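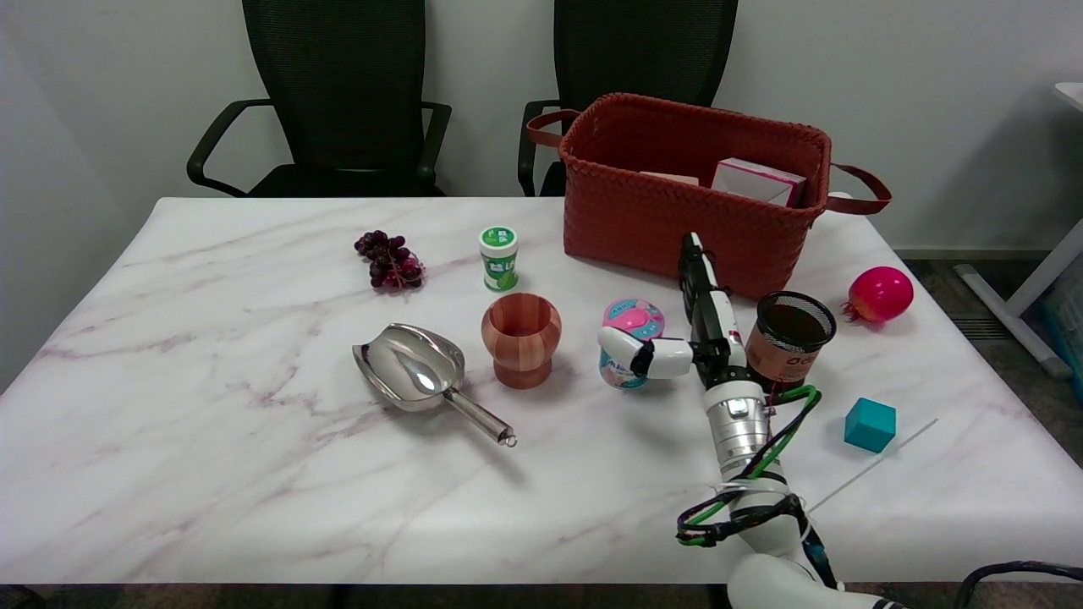
Prokora Battery Listings: README

Welcome, and thanks for stopping by! Prokora is a small collection of product listings for replacement laptop batteries, gathered so that people who build shop search tools (or who just like tidy tables, as I do) have something real-sized to practice on. I started it one April when I was trying to find a battery for my old Skallel notebook and discovered that the same part was being sold under 6 different names, with three spellings of the model number and two voltages that couldn't both be right.

What you get

There is one file, listings.csv, with one row per listing. The text is plain UTF-8, which matters more than you might think, because one of the sellers is called Jõgi and that poor õ got mangled in every early copy I made. If you open the file in a spreadsheet and see funny characters there, choose UTF-8 in the import window and it should come right.

The rows cover 71 battery models from two laptop makers, Skallel and Jindmont. Most models have several listings each, and I left the near-duplicates in on purpose. Sorting them out is half the fun.

Columns

listing_id: a short code, never reused
maker: Skallel or Jindmont
model: the model number as the seller typed it
model_clean: the model number as I think it should be
volts: rated voltage, one decimal place
mah: capacity in milliamp hours
cells: number of cells, blank if the seller didn't say
seller: shop name
blurb: the full sales text, warts and all

Things to watch for

Some sellers give capacity in watt hours instead of milliamp hours. I converted those using the rated voltage and rounded to the nearest 10, so please don't lean too hard on the last digit. Where a listing gave a range ("fits 10.8V to 11.1V") I kept the first number in the volts column and left the whole phrase in the blurb.

The word "compatible" is in nearly every blurb and means whatever the seller wants it to mean. I haven't tested a single one of these batteries, and a row in this table is no promise that a part will fit your machine. Check the label on your old battery before you buy anything, please!

The Jindmont rows are thinner than the Skallel ones. In 7 of them the cell count came from the picture on the shop page and not from the text.

Using it

Teaching, tinkering, and research are all fine, and so is commercial use, so long as you keep this README with the file. A mention of Prokora would be lovely.

Fixes

If you spot a wrong model number, send me the listing_id and what you think it should say. I usually sit down with corrections on Thursday evenings, and changes go in the file changes.txt, newest at the top.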